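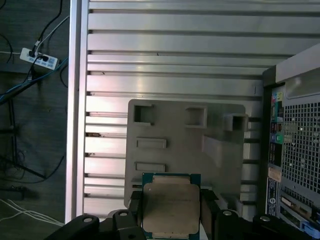

A desktop computer processor, metal side up.

Riddale Repair Nights are back for the new year!

What a start we've had. The first night back filled every table in the hall, and people were still coming through the door with toasters, sewing machines and old laptops when the kettle went on for the second time. Nawal Abdelaziz got a lovely old radio going again (the whole room stopped to listen to the cricket), and Mathias Ammann spent most of his evening on one very stubborn hair dryer.

The big favourite was the computer corner. Veronika Danzer showed a crowd how to clean off old thermal paste and put on a fresh dab - a cheap little job that can help a tired, noisy computer run cooler. So many of you asked for more that she's agreed to run it as a proper workshop, with 30 places. Bring your own desktop if you can carry it!

We've also added up the numbers for last year. Between us we looked at 809 items, and the colour-coded chart by the door shows what was fixed, what went home for parts and what was past saving. Lamps did very well. Printers, not so much.

We'd love a few more menders, especially anyone handy with zips or bikes. Have a word with Ambros Prantl at the front desk, or just turn up with your favourite screwdriver - tea and biscuits are on us.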